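Notebook, Zarunen balance and content work
February 26, 2021

Picking up where I left off in the last book, which has finally run out of pages (the back cover is full of damage tables, so please don't throw it out, I still need those). Most of today went to the merchant update for Zarunen, and a good part of it went to one stubborn problem with the night market, so let me get it down while I still remember the order I tried things in.

The night market is the new area behind the harbor gate. Players walk in with whatever coins they have, the stalls restock when the lanterns go out, and each stall has its own little table of goods. On paper it was all very tidy. In the build from yesterday, though, the spice stall was selling the same dried lotus over and over, and I could buy the whole stock, walk out through the gate, walk back in and buy it again. By the time I stopped I had 3736 coins more than I came in with, on a save that was supposed to be poor! Great fun for me, terrible for the economy.

I first blamed the restock timer, and I should have known better because we went over the timer last month and it was fine. I logged every restock anyway. The timer fires when it should. What goes wrong is that the stall forgets its stock when the area unloads, and on loading again it asks for a fresh table with the same seed. So, same lotus, full shelf, happy cheater.
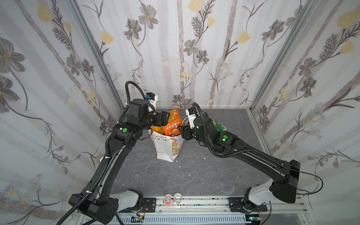 The seed fix is small and I am fairly pleased with it. Each stall now writes its remaining stock into the save along with the lantern count, and only rolls a new table when the lantern count has moved on. While I was in there I also looked at the stall backdrops, as the art notes ask for something softer than the brown planks we have now, and the wallpaper here is close to what I'd like for the tea seller: a very pale ground, thin gray stems, gray-brown flowers with yellow centers and a few pale yellow ones that look like tulips. I would keep the stems faint, or they'll fight with the price tags. It needs to tile, too, and it has to survive being squashed down for the handheld version, where anything thinner than a couple of pixels turns to soup.

Saves from before today will load with no stock recorded. I decided to treat that as "roll a new table," so anyone on an old save gets one free restock and that's the end of it. If somebody feels strongly that this is too generous, write in the margin and we can talk it over. I can live with it.

Next, prices. The Suvarna coins (the gold ones from the temple chapter) were meant to be worth 11 harbor coins each, and the stalls agree on that, but the money changer by the gate still has the old rate typed in by hand. I changed it and then went looking for other places where a rate was typed in by hand, and found 3 of them, all in side quests. Two are now reading from the shared table. The third is inside the ferry dialog, which has its own way of doing everything, and I left it alone with a note on it. Whoever opens that file next, bring coffee.

I played the whole harbor start to finish after that, with the new rates and the new restock. It feels slower in a good way. I had to choose between the rope and the lamp oil, which is just the kind of small worry I'd hoped the market would give people, and I went back to the dock to sell fish so I could have both. The fish price might be a hair too high. I'd like one more run with a fresh save before touching it, though, as I know all the shortcuts and a new player won't.

One thing I noticed on the way and didn't fix: if you open the bag while a merchant is in the middle of a sentence, the sentence starts over when you close it. Do it enough times and the tea seller never gets past "Welcome, traveler." It's harmless but it made me laugh, then it annoyed me. Logged as ticket 257.

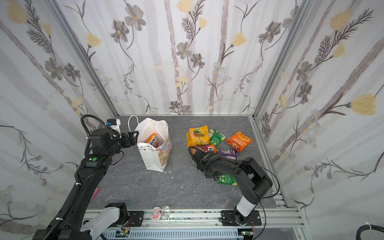
STORKBRIDGE, February. The text below is the first draft of the update notice, dateline and all, pasted in so that everyone can scribble on it before it goes out.

The night market opens its gate in the next update to Zarunen, free to everyone who owns the game. Wander the stalls after dark, trade harbor coins and Suvarna gold, and meet a whole new crowd of merchants with goods that change as the lanterns burn down. The update also brings matching exchange rates across the harbor and a long list of smaller repairs. It will come to the Atico handheld a little later than to desktop.

I'm not in love with "a whole new crowd," and "smaller repairs" sounds like we're plumbers, but the rest can stand. We should say something about old saves as well, perhaps a single line at the bottom, so people aren't puzzled when the shelves come back full the first time they load.

Still to do, when I'm back at the desk: fresh save run through the harbor, fish price, the ferry dialog if I'm feeling brave, and a test tile for the tea seller's wall. The build with the stall fix is on the shared drive in the usual folder. Please don't test on your main save, the format changed and it won't go back.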